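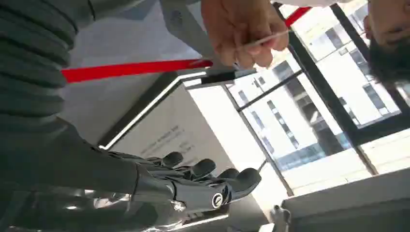 Figure 11-4. Multi-fingered hand at the end of the forearm, fingers partly open. Red strap running from near the bellows sleeve to a black clip or holder.

11.4 Recovering from a finger stall (fault 677)

Fault 677 is raised when one or more finger joints draw more than the set current without reaching the commanded angle. The controller stops motion in the hand and holds the forearm where it is. The fingers keep their last position and may still be under load.

Clear the fault only after the cause has been found. A reset with a finger still blocked sends the joint back toward its last target at full grip force.

WARNING: Pinch hazard. Keep your fingers out of the space between the robot fingertips and the palm until joint power is off. The hold current is enough to injure a person.

WARNING: Straps, cords and loose sleeves can be drawn into the joints or into the folds of the bellows. No one may stand inside the marked area with a lanyard or a loose strap while the arm is enabled.

Before you start

Two people are needed. One works at the hand, the other stays at the stop button and does nothing else. Agree on the spoken commands first. The Maltport site uses "hold" and "clear".

Procedure

1. Press the stop button. Check that the status light on the controller is steady amber. If it flashes, go to 11.6.

2. Write down the fault code and the joint number from the display. The joint number is lost when power is removed.

3. Turn the joint power switch to OFF and wait 11 seconds. The arm brakes engage during this time and a click can be heard at the elbow.

4. Support the forearm by hand from below. Do not hold it by the bellows, which tears at the end clamps.

5. Look along each finger from the tip to the knuckle. Check for thread, tape, packing foam, or a strap caught between the plates.

6. Remove any trapped material by hand or with plastic tweezers. Do not cut toward the finger. The tendon runs close under the plating on the inner side.

7. Move each finger by hand through its full range. Travel should be smooth and end at a soft stop. If a finger grates or springs back, tag the hand out and go to 11.7.

8. Check the fingertip pads. A pad that has shifted can rub on the next finger and cause the same fault.

9. Move straps and clips out of reach of the hand. Both people step outside the marked area.

10. Turn joint power ON, select SLOW, and press RESET once. Run the open and close test 4 times.

NOTE: The hand does not have to be level for this procedure. With the wrist tilted, expect a small difference in current between the upper and lower fingers.

CAUTION: Do not raise the current limit to get past fault 677. At Drolov the limit was raised during a public showing and the fault stopped appearing. The tendon in joint 2 parted the same afternoon. Report by Boris Říha, filed under Hudec service notes, September.

If the fault comes back

Same joint, within one test run: tendon or motor fault. Replace the finger (11.7).

Different joint each time: check the hand connector at the wrist for bent pins.

Only when the forearm turns: the cable inside the bellows is pulled tight. Reroute it as shown in 9.2.

Record every reset in the log, including those that cleared on the first try. Send the log page to Matúš Dvořáček at the Prastodside service desk.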